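July 28, 2002
Street drainage / slab notes, Nirnura access road

Out early, back by lunch, writing this up before I lose the scrap paper. Overcast, flat light, everything wet. Rain gauge at Yousafzai gate read 19 mm, emptied and reset it.

Main thing is still the tree side. Water stands against the curb instead of going to the inlet. Same complaint as January but I only had the one sketch from then and no levels, so can't say worse or better. Need levels!! String line is no good over this length, keeps sagging. Borrow the Flaser level again if Brundutell are done with it.

Cracks on the building side. Long ones, branching, heading off across the slab. Chalk is useless on wet concrete so no marks made today. Tried the wax crayon, slightly better, comes off on your boot. Crack gauge stayed in the bag, wanted dry edges for it.

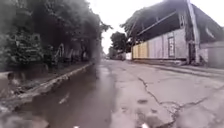

Puddle along the curb

Long strip, wide at the near end and down to a thin dark line farther up. Top of the curb is chipped and uneven so don't use it as a datum – I did that in January and it's why those numbers are junk. Use the bolt on the Yousafzai gatepost.

Verge behind the curb has mud and debris on it. Rake back before the next rain, otherwise we're measuring leaves. Hedge trimming is seperate, not our budget.

Depth by steel rule, 300 mm rule, held at the curb face. Deepest reading 39 mm. Other readings are on the back of the gauge sheet, copy them in here.

Cracks, to do

Dry day. Brush out first, then widths, then a sketch to scale. Brundutell quoted 3,000 for sealing the lot, which seems early when we don't know if the slab is moving. Hold off on that. Ask them for a price on just the long ones.

Also the small dark patch near the middle of the road – check if it's a low spot or a stain. Put the rule on it when teh rest has dried off.

Bring next time: level, staff, stiff broom, more crayon, dry socks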